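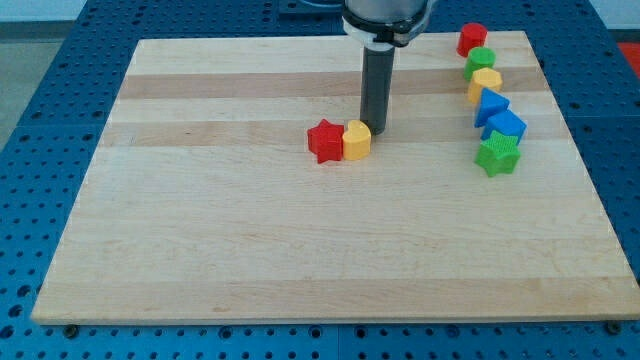

Maple board on a perforated table.

Workshop Coordinator and Finisher, Skulwood

Part time, 24 hours a week, ongoing
Location: Castlemaine, Victoria
Reports to: Glenys Yeoman, workshop manager

Skulwood makes cutting boards, benchtops and small furniture from solid timber. We sell through our own shop at the front of the building and to a handful of cafes and kitchen fitters in the region. There are nine of us, most part time. We are looking for someone to split their week between the finishing room and the front desk, where orders, collections and class bookings are handled.

The position has come up through a retirement. The new person will have a handover of two weeks with the outgoing finisher before working on their own.

What the job involves

Finishing takes up a bit more than half the hours. You will sand boards and tops through the grits, raise the grain, sand again, and apply oil or hardwax according to the job sheet. You will check glue lines and edges before a piece goes out, and send back anything that needs more work. You will keep the finish cupboard in order, write the batch numbers in the book and make sure oily rags go in the metal bin at the end of every shift.

The rest is coordination. You will answer the phone and the enquiries inbox, book customers in to approve their timber, and keep the job board up to date so the makers know what is due. Our orders are kept in a program called Miker. It is not hard to learn and we will show you. You will also set up for the evening board-making classes, which run in school term, and pack up afterwards. Classes finish at 8.30 pm and you would be rostered on for one a fortnight.

Offcuts are sorted on the first working morning of the month. Everyone helps with this, including the manager.

What we are looking for

You need to have:
- experience in hand and machine sanding, in a trade, a course or a serious home workshop
- a good eye for colour and surface under different light
- clear writing, enough to send a customer a quote they can understand
- a current driver licence, manual preferred as the van is manual
- the ability to lift and carry safely. Benchtops are always a two-person lift.

It would help to have:
- a Certificate III in Cabinet Making or Furniture Finishing, complete or part complete
- some knowledge of Australian hardwoods as well as maple, oak and walnut
- first aid training
- experience in a shop or on a service counter

If you have most of the first list and none of the second, please still apply. We would sooner train a careful person than wait for a perfect application.

Anyone with asthma or a skin sensitivity should know that there is fine dust in the sanding area even with the extraction running. Masks and gloves are supplied. We can arrange a fit test for a respirator before you start.

Pay and conditions

The rate is set above the award and depends on your experience. Superannuation is paid on top. Annual and personal leave are pro rata. Class evenings are paid at the evening rate. After six months you can use the machines for your own projects outside working hours, once you have been signed off on each one. Staff buy timber and finish at cost.

Regular hours are 8 am to 2 pm, four days a week. Which four can be discussed. The workshop closes for two weeks over Christmas and for a few days at Easter.

There is parking at the rear. The front entrance and shop are step free. The finishing room has one step, and we have a ramp for it.

How to apply

Send a resume and a letter of no more than one page to Poppy Fothergill in the office. In the letter, tell us about something you have finished, what you put on it and what you would do differently now. Photos are welcome but keep the attachments small, as our inbox rejects large ones. You can also drop a paper application in at the shop during opening hours.

Applications close at 5 pm on the last working day of April. We will contact everyone who applies. Interviews will be held at the workshop and take an hour, followed by a short paid trial in the finishing room for the people on the shortlist. Please bring closed shoes. We will ask for the names of two referees at that point, not before.

Questions about the finishing work should go to Glenys, who is easiest to reach by phone before 10 am. Poppy can answer anything to do with pay, hours or access.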